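Search this site Go
Home | Ask | Topics | Members

Kitchen scale reads different every time
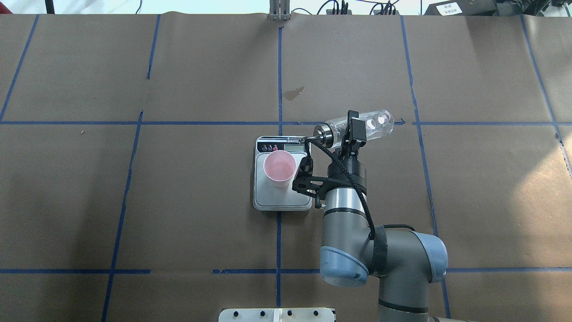
I weigh small parcels at home before mailing them. The same padded envelope gave me 41 grams, then 10 more a minute later. New batteries made no difference. Is there a fix?
Su-chen Hsiao

Let it sit switched on for a minute, then zero it. Keep it away from fans and open windows. Mine settled down after that.
Ming-te Kong

buy a postal scale
Kai-wen Chu

Check that all the feet touch the table.
Pao-chu Chuang

Print this page | E-mail this page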